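Home Recording Rules – Common Questions

Which garments can I use?
Soft clothing with no pins or loose buttons. Tilivix kits are checked for cloth handling only, so leave shoes and belts out. 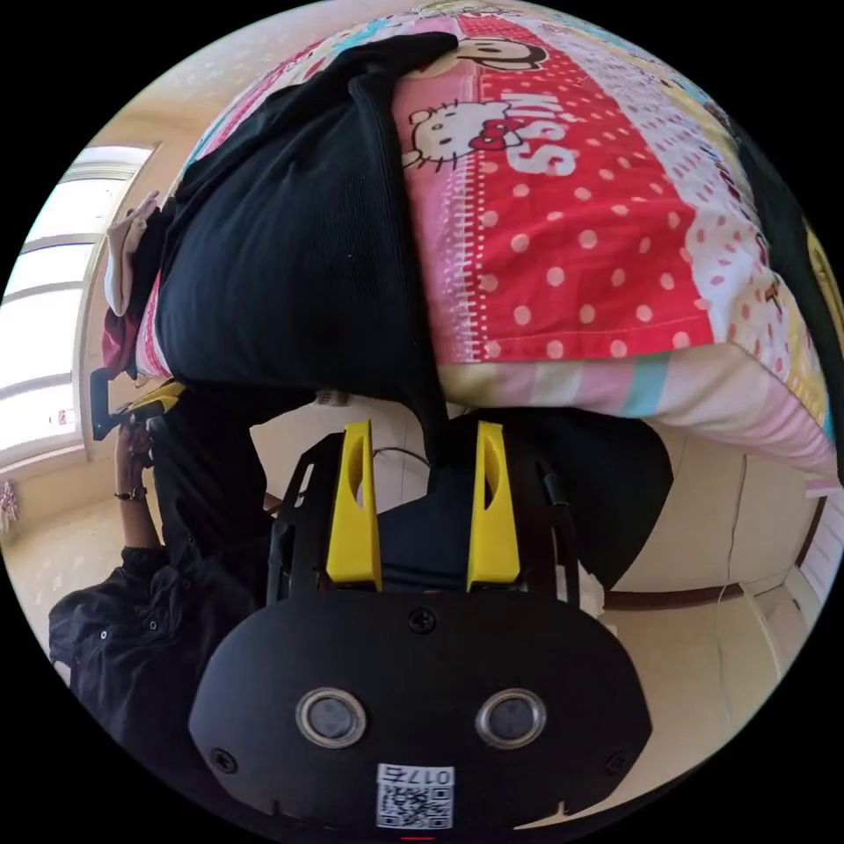

Keep hair tied back and cables away from your feet. Stop if either tool feels stiff.

Do I need both grippers?
For folding tasks, yes. Hold one in each hand and keep the fingers on the cloth.
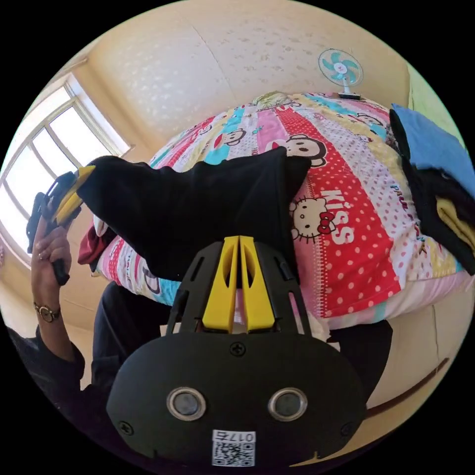 Black garment held over the bed with two grippers.

Who signs off a new room?
Kristine Malabanan at Estero. Send her the room form before your first session.
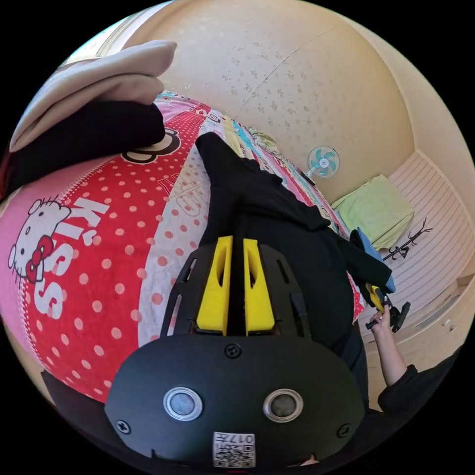

How long can one session last?
The limit is 42 minutes, followed by a break – even if a garment is half folded.

What if I drop something?
Finish the take and mark it on the log under code 17.
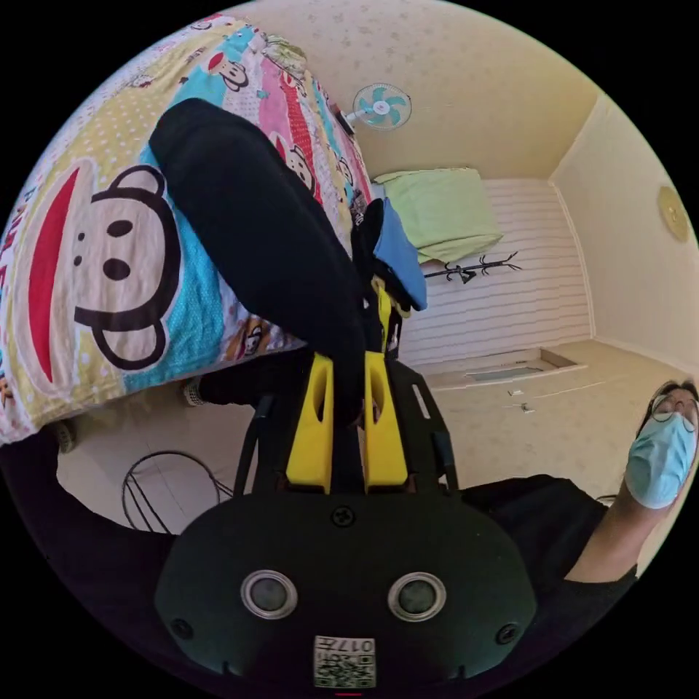 Don't edit or delete the take yourself. Reviewers need the full set, and the log must match it.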